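Felt food for play kitchens: labels sewn or glued?

I'm on my second ketchup bottle for the play kitchen set. The red felt is fine, it's the white label I can't decide on.
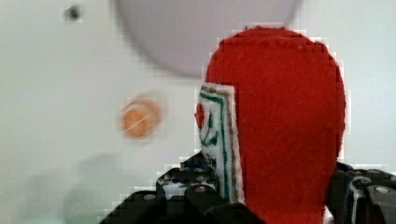 Pereyra
Member, 1224 posts

Glue lifts at the edges. I sew mine with 2 strands of floss.

wurnville_felt
New member, 6 posts

Disagree. Stitches pucker a small label. I use Vuvex fabric glue and leave it overnight.

Pereyra
Member, 1224 posts

Overnight wasn't enough on my ketchup.

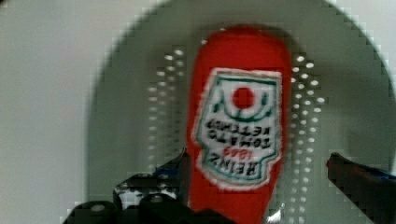 Pludemeck
Moderator

Lettering decides it for me. Plain labels I sew. With "TOMATO KETCHUP" in black capitals and a small 1869 under it, I wouldn't push a needle anywhere but the green border.

wurnville_felt
New member, 6 posts

Border only, fine. Still gluing mine.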